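床单用了一阵子,说说 Sang 这套四件里的床单和枕套

先交代一下,床单是去年六月在 Jamedel 上买的,当时搞活动,单买床单加一只枕套一共287元。同系列还有被套,我没要,家里被套够用。写这篇是因为前阵子有人在评论区问我大花床单耐不耐洗、显不显乱,一句两句回不清楚,干脆单独写一篇。

先说颜色。店铺页面上写的是“湖水绿”,我收到的实物偏青,比页面上的图深一点。花是粉色和紫色的玫瑰,中间夹着丁香,底下有白色的藤蔓卷纹。图案尺寸不小,玫瑰很大一朵,铺在床上整间屋子的颜色基本就由它定了。喜欢素色的人不用考虑,我母亲来看过一次,很喜欢,我爱人说像招待所,后来也看习惯了。

枕套我没有配同款。同款枕套到货以后有一条边缝歪了,退了那一只,店家退款很快,三天到账。现在床头用的是家里原有的绿色花枕套,跟床单不是一套,花和花放在一起有点热闹,能接受。旁边紫白条纹的那件是早先就有的,条纹配大花,谈不上搭。

面料方面,标签上写的是棉。手感偏厚实,刚拆开时有点硬,有一股浆味,过了两遍水以后软下来。夏天睡不粘身,冬天刚躺下去会凉一下,这个棉布都差不多。密度我没有工具测,对着窗户看,透光不明显。

洗涤。我都是30度机洗,反面朝外,和深色衣服分开。头一次洗的时候水里有一点颜色,第二次就没有了。到现在粉色那部分比刚买时淡了一些,青底没什么变化,白色藤蔓也没有被染上。缩水有一点,我那次量过,长边缩了5厘米,床单本来就放得长,掖进去还够。如果床垫很厚,建议买大一号。

起球的情况:脚那头有一小片,用手摸得出来,眼睛不容易看见。枕头附近反而没有。我家床不光用来睡觉,收下来的衣服都堆在上面叠,有时候外套拉链也直接蹭在上面,所以起球不能全怪布料。没有抽丝,没有破洞。 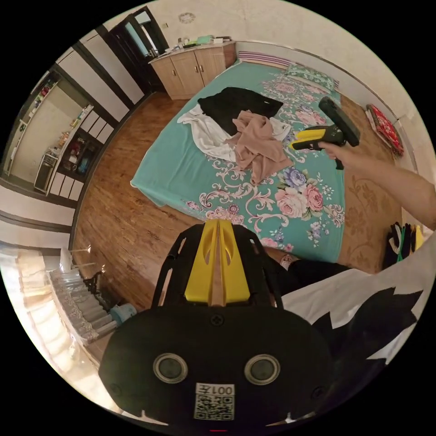
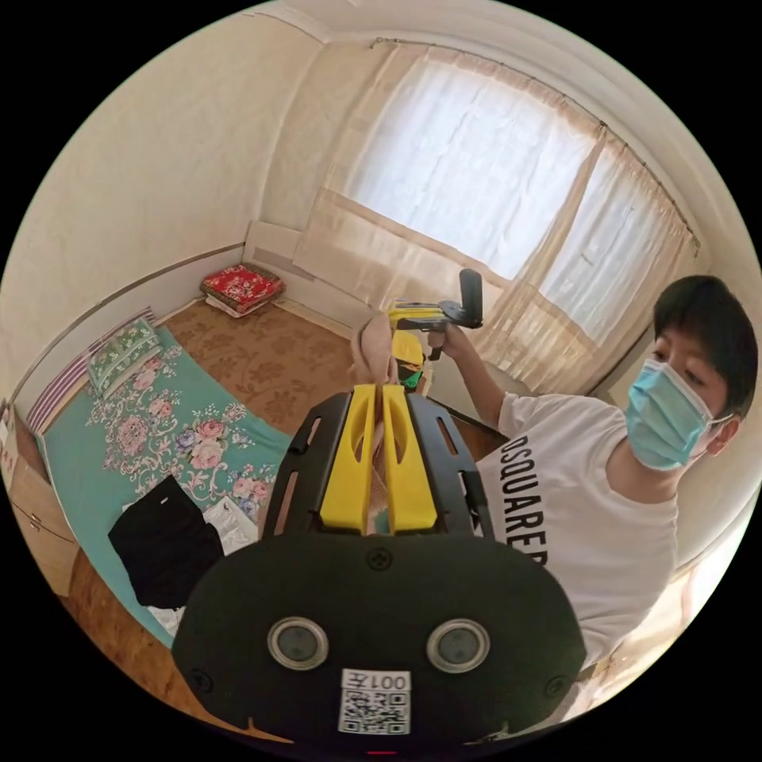
铺在卧室床上的样子,床上还放着衣服

再说平时使用。我叠衣服一直是在床上叠,没有专门的台子。大花床单有个好处,黑色和白色的衣服放上去都看得清楚,袜子也不容易漏掉。浅米色、粉色系的薄衣服放上去就要多看一眼,我有一次把一条粉色的小方巾跟床单一起卷进了洗衣机,晾的时候才发现。还有就是落了头发、线头不显眼,这算优点还是缺点看各人,我是每周拿粘毛滚筒过一遍,不管看不看得见。

平整度一般。这是平铺的床单,四角没有松紧带,靠掖。睡觉老实的人一晚上下来没什么变化,我家孩子在上面滚一下午,边上就全出来了。试过 Talen 的床单夹,四个一包,夹得住,但是夹子本身硌手,换洗的时候要一个一个拆,用了两次就收起来了。后来的办法是床尾那边多留一些,压到床垫底下深一点,左右少留,这样比平均分要稳。

熨烫我没做过。晾的时候横着对折,挂平,用手把边抻直,干了以后直接铺,皱纹睡一晚就差不多没了。阴天晾得慢,厚布都有这个问题,我们这边梅雨的时候,一条床单要晾两天,所以至少要有一条替换的。

我的替换床单是 Getex 的一条灰色素色款,可以简单比一下。Getex 那条更薄更滑,干得快,带松紧带,铺起来省事,但是用了半年松紧带的一个角就松了,而且灰色很显水印子和粉尘。Sang 这条厚,干得慢,铺起来费事,耐脏。夏天我用 Getex 多一些,其余时候用 Sang。价钱上,Getex 那条便宜22元,差不了多少,不用拿价格来决定。

包装也提一句。纸盒外面套了一个无纺布袋,袋子质量不错,现在拿来装换季的毛衣。盒子压瘪了一个角,里面没事。附了一张洗涤说明,字很小,内容和标签上一样。

跟家具的搭配,我的房间是木地板,暖棕色,床再过去是一个浅色木柜子,墙是白的,门框和木条颜色偏深。床单买回来之前我担心青色和棕色地板打架,铺上以后还行,青色压得住。要是你家地板是灰的或者铺了冷色瓷砖,我没试过,不好说。窗帘建议简单一点,我这里是薄的蕾丝窗帘,没有颜色,省心。柜子上面我放的零碎东西比较多,这个跟床单没关系,但花床单加上一柜面的小东西,看着确实满。想让屋子清爽,就先收柜面,床单可以不换。

优点:
厚实,耐脏
底色不怎么掉
衣服堆在上面好分辨
店家退换处理得快

缺点:
大花挑人
干得慢,没有松紧带
同款枕套做工不稳,我收到的那只缝歪了
粉色会慢慢变淡

值不值得买,看你原来用什么。如果家里已经有两三条厚棉床单,没必要为了花样再添。如果正好缺一条经常用的、不怕折腾的,可以买,枕套收到后先检查缝线再下水。我自己会再买一条同系列的,颜色大概换成米底的那款,这条留着当替换。

补充一点尺码:我家是标准双人床,买的是中号,左右垂下来的长度刚好能掖。有读者 Sunil Kanagaratnam 留言问大号能不能铺在中号床上,可以铺,就是床尾要多叠一折,走路的一侧别让它拖到地板上。

2022-07-26 更新:前天又洗了一次,颜色跟上面写的一样,没有新的变化。脚那头的起球用剃毛器推了一遍,推完平了,过段时间再看。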